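Broseo Forums > Workrooms and Storage > Benches and Tables

Thread: Pump bottles on a white table — decant, keep, or move to a shelf?

tallow_33
Bench lead for a shared room here. We have one white table that collects everything: lotion and cleaner bottles, clear packaging, boxes that were opened and never put away. I want a fixed layout that survives a normal week. Current rules are bottles on the left, boxes on the right, center kept clear for work. The rules hold until mid-morning.

The sticking point is the pump bottles. The tall ones have a high center of gravity when nearly empty, and the clear cap over the pump adds height. Our shelf has 31 cm of clearance, so a capped bottle goes in only at a tilt. Options I have considered:

1. Decant everything into short 200 ml bottles.
2. Keep the original bottles and raise the shelf.
3. Leave them on the table inside a tray with a lip.

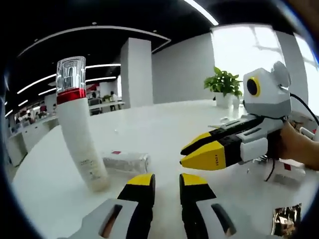

Left side with the tall pump bottle and clear package, box over on the right.

The plant stays. That has been settled and I am not reopening it.

quillbatten
Option 3. Decanting costs you the printed text on the original bottle, and then you are maintaining labels. A tray with a 2 cm lip stops a bottle from walking when someone leans on the table. I would also get the clear package off the surface. A transparent object lying flat on a white top is easy to miss, and people set things down on it.

nils_under_the_sink
Disagree on the tray. Trays fill up. We ran one for a season and it ended as a second table on top of the first. Raise the shelf. If it is the Nimwood bracket type, the pitch is 3 cm, so moving up one slot takes you from 31 to 34 and the cap clears.

tallow_33
It is Nimwood. One slot up puts the top shelf out of reach for two people who use the room.

nils_under_the_sink
Then drop the lower shelf by one slot instead. Same clearance gained and the top shelf does not move.

tallow_33
The lower shelf is resting on the cable trunking. No travel left in that direction.

gasket_and_shim
Has anyone measured with the cap off? On most of these the clear cap is a transit part. Once the pump is in daily use you can take it off and store the bottle with the pump locked down. On mine that recovers 3 cm. Different bottle, so check yours.

quillbatten
I would keep the cap. Dust gets on the nozzle, and a locked pump still weeps if it goes over.

gasket_and_shim
A locked pump in good condition does not weep. If yours does, the stem gasket is worn. I have had the same one in service for two years — turned down, stored on its side in a drawer, no leakage.
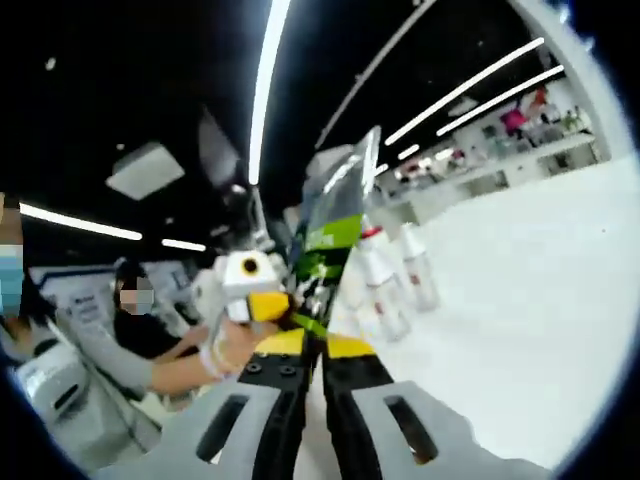 Gallardo Shared Rooms — Bench and Storage Group

tallow_33
There are two white plastic bottles on the top, one with a red cap and one with a white cap. The tall item with the green panel stands upright near them and has no assigned place yet. I would like it off the table as well, but it is awkward to stack, and on its side it takes up the width of two boxes.

quillbatten
Upright against a wall, narrow side out. Use a bookend if it will not stand by itself. I would not lay anything glossy and see-through on its side under other boxes. It scuffs, and then you cannot see what is in it.

ferrule_b
Coming at this from a different direction. You are sorting by shape (bottles left, boxes right). Sort by how often the thing is used. Daily items stay on the table within arm's reach, weekly items go on the shelf, everything else goes in a closed bin. In our room that left two bottles out, and the clearance question went away.

nils_under_the_sink
Frequency sorting fails in shared rooms. Every user has a different daily item. Shape sorting is cruder, but a stranger can follow it without reading a sign.

ferrule_b
A stranger can follow a sign.

nils_under_the_sink
Not in any room I have run.

tallow_33
Both points noted. For the record, I measured at lunch. Cap on, the tall bottle is 33 cm. Cap off with the pump locked, it fits under the shelf with a finger's width to spare. I am going to try it capless through October and put the loose caps in a Drollo drawer so they can go back on if someone needs to carry a bottle.

gasket_and_shim
Mark the caps. They look interchangeable and some of them are not.

quillbatten
Still voting tray.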